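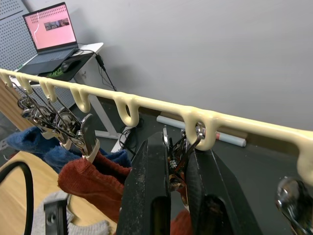
Sock clipping by robot – what happens to our jobs?

gergely_s
3/11/19
I work in the drying room at the Sarholm laundry. Management is testing a robot arm for the hanger racks, with metal clips and knitted socks. We are four people on this job now. They say nobody will be sent away, only "moved to checking". Has anyone lived through this?

zohreh_r
Yes, in Banham. I clipped socks by hand for years and my thumbs were finished. Now I check pairs and my hands don't hurt. For me it is better.

rakena80
Better for you, Zohreh. In our place the checkers got a target of 147 racks per shift, and there is no time to talk anymore. Ask for the target in writing before they start.

gergely_s
They did not mention any target. I will ask.

zohreh_r
Targets come from the boss, the arm doesn't set them. We refused ours and it was lowered.

rakena80
You had a union – we were 21 people without one.

gergely_s
We have one, but it is small. Meeting is in February, I will write here after.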